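Garment receiving inspection — stretch and knit bottoms
Geltley Apparel, Ivbridge returns and inward goods. Checklist revision 5, March. 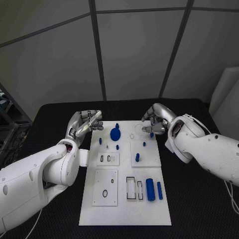

1. Carton and paperwork
Carton seals intact: Yes
Packing slip matches purchase order: Yes
Units on slip: 1,691
Sample drawn: 46
Comment (L. Sipos): Slip lists the colour as "ink", the order says "navy". Same style code. Accepted, supplier to correct.

2. Labelling
Fibre content label sewn in and legible: Yes
Care symbols match the style sheet: No
Country of origin shown: Yes
Comment: Style sheet says cool iron, label says do not iron. Hold the size 18 to 24 run until Consuelo Cuervo confirms which is current.

3. Measurements
Lay flat, unstretched, 10 minutes out of the bag before measuring.
Waist, relaxed: Pass
Waist, extended: Pass
Inseam: Pass
Front rise: Fail, 3 pieces short
Comment (T. Pan): All short pieces are size 22. Tolerance on rise is tighter than on inseam — check the right column.

4. Seams and coating
Crotch gusset, stretch to full width, no popped stitches: Pass
Coverstitch at hem, no skipped stitches: Pass
Coated face, no cracking or peel at the knee after stretch: Pass
Loose threads over the limit: None
Comment: Light crease marks across the thigh from folding. Not recorded as a defect under this revision.

5. Safety
Needle detector log attached: Yes
Drawcord ends secured: N/A
Silica gel sachets removed before repacking: Yes
Odour on opening: Slight, cleared
Comment: Detector calibration piece was run before the batch but not after. Run it again and add the time to the log.

Result: Held pending items 2 and 3.
Inspected by: Lilla Sipos
Checked by: Kornél Szalai
Copy to: Fleklow buying desk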